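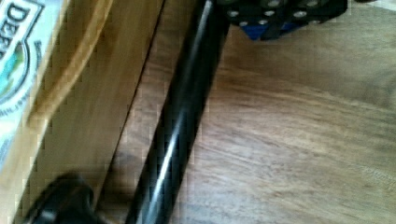

Şengül Akgül asked me last week why her family's apartment costs more than her cousin's whole house, and she wanted an answer that didn't have the word "market" in it. Good question! I'll try.

Her apartment is in Sternville. Her cousin lives in Dolholm, which is a long bus ride away and has more cows than traffic lights. Lots of people want to live in Sternville (jobs, trains, a really good swimming pool), and there are only so many front doors to go around.

Let's pretend you have 3 cupcakes and three friends who want one. Easy, everybody eats. Now pretend ten friends show up. One says she'll trade you her best marker for a cupcake, and then another friend offers two markers, and pretty soon your cupcakes are worth a whole pencil case. The cupcakes didn't get any bigger or yummier. There were just more hungry people than cupcakes!

Homes work a lot like that. When I looked in February, Sternville had 374 homes for sale and 1,169 families looking for one. If you're selling, you can ask for a lot of money, and somebody will probably say yes. In Dolholm a house can wait for months before anyone rings the bell, so the owner may have to lower the price.

So why don't people build more homes? They do, but it's slow. You need land, and a plan the town says yes to, and then the pipes and wires and walls and roof. My own building took 2 years, and I complained the whole time.

You might also hear grown-ups talk about rent. Renting means you pay every month to live in a home that belongs to someone else. Rents can go up for the same cupcake reason.

If you want to try this out, ask a grown-up to show you the home listings for your town, then look at a town far away and see which one costs more. Then try to guess why before you ask.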